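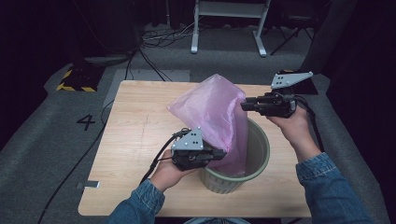

Books & Reading > History and Biography

Sadeten of Drullthorpe by Ayten Karabulut: worth the fuss?

Started by oldfenroad, June

**oldfenroad**
7.40 pm

Finished this last night and I'm left scratching my head over the reviews. For anyone who hasn't come across it, it's a history of the Sadeten trading house, from the first warehouse at Drullthorpe to the collapse, told mostly through the founder's eldest son. 258 pages, published by Long, nice thick paper.

The claim on the back is that the firm "made the town". I went in ready to be persuaded. What I got was seven chapters telling me that the family had strong opinions and good coats. The evidence for the big claim is mostly in chapter four, and it comes down to the rate books, one sermon, and a letter from the son to his agent at Groka saying the town would be nothing without them. Well, he would say that. He owned the quay.

Has anyone read it and come away convinced? I'd like to know what I missed.

**Marl_Pit**
8.02 pm

I liked it a good deal more than you did. The Groka chapter is worth the price by itself. She's very good on how slow everything was, a question going out in spring and the answer coming back when the price had already changed. I hadn't seen that side of a provincial firm done properly before.

On the big claim, back covers are written by the publisher. I don't think she says "made the town" anywhere in the text.

**oldfenroad**
8.09 pm

Page 11, second paragraph. "It is no exaggeration to say that the house of Sadeten made Drullthorpe." When a historian writes "it is no exaggeration" I check my pockets.

**Marl_Pit**
8.15 pm

Fair enough, I'd forgotten that. I still think the rest of the book is more careful than that sentence.

**tessellate**
8.51 pm

It's the childhood chapter I couldn't swallow. We're told that being sent to the counting house at twelve "closed his heart to ordinary feeling". Who says so? The footnote goes to a letter he wrote at fifty-something, complaining about his knees and his brother-in-law. There's half a line in it about early mornings. From that we get a closed heart.

I don't mind a biographer guessing. I mind being given the guess as if it had been found in a box.

**quire_and_leaf**
9.13 pm

tessellate, I think that's a bit hard. She says in the introduction that there are 92 surviving letters and that nearly all of them are business. What's she supposed to do with that? Either you write a book about herring prices or you try to work out what sort of man was holding the pen. And the schooling section before it is sound. The bit about boys being taught a fair hand and nothing else is backed up from the school accounts.

**tessellate**
9.20 pm

I would read the book about herring prices.

The school accounts tell you what was paid for. They don't tell you what a boy made of it. She slides from one to the other in the space of a page and I had to go back to see where the join was.

**oldfenroad**
9.26 pm

Same here. Also, 92 letters over what must be forty years of trading. She never says how many there might have been, or who kept these and threw out the others. If the family kept them, then of course the family comes out of it looking important.

**Marl_Pit**
9.34 pm

She does deal with that, in the note on sources at the back. They came down through the daughter's side and there was a clear-out when the house was sold. It's only a page and a half, I grant you, and it ought to be at the front.

**oldfenroad**
9.41 pm

Just reread it. "A quantity of papers was disposed of." By whom? How big a quantity? I'd have thought that was the first thing to ask and it gets a passive verb.

**hodmedod**
10.05 pm

Drullthorpe born and bred, for my sins. My gran always said the town was there before the Sadetens and did perfectly well after, and the book hasn't shifted me much. There was a market, there was a ferry, there were rope makers. The rope makers get one paragraph! They outlasted the firm by two generations.

What annoyed me most is the strike. It gets four pages, and in those four pages we hear from the son, the son's wife, the vicar and the newspaper the son part-owned. The 31 men who were turned off are given as a figure and that's it. Their names are known, they're on the parish relief list. I've seen it. I'm not saying she should have written their lives, but printing the list would have cost her half a page.

**quire_and_leaf**
10.12 pm

Now that I do agree with. I hadn't known about the relief list. Is it mentioned in the bibliography?

**hodmedod**
10.19 pm

The parish records are listed in a lump, so she may well have looked. If she did look then it's worse, to my mind.

**Marl_Pit**
10.30 pm

Or it got cut. Long are known (round here anyway) for wanting things kept short. I'm not defending it, I just wouldn't assume she couldn't be bothered.

**oldfenroad**
10.37 pm

We can't review the book she might have handed in.

**saltglaze**
11.02 pm

I'm only up to chapter three so please nobody tell me how the bank business ends. So far I'm enjoying it, though I've started putting a pencil mark every time I see "must have". "He must have felt", "the town must have wondered". The margins are filling up.

Does it get better or worse?

**tessellate**
11.08 pm

Better at Groka, where she has real paper to work from. Worse again after that. Keep the pencil sharp.

**Marl_Pit**
11.15 pm

I'd say better overall. The chapter on the collapse is properly argued. She goes through the ledgers and shows the trouble started well before the family admitted it, and she's quite rough on the son there.

**oldfenroad**
11.24 pm

I'll give you the ledgers. That was the one place where I stopped arguing with the page. But it rather sinks her own case, doesn't it? If the firm was hollow for its last ten years and Drullthorpe carried on much as usual, what exactly was it holding up?

**quire_and_leaf**
11.31 pm

Hm. I'd have to look at the dates again before I answer that. My copy's gone to my sister.

**hodmedod**
11.48 pm

Library has two, both in when I looked. I'll dig out my notes on the relief list at the weekend if anyone wants the names.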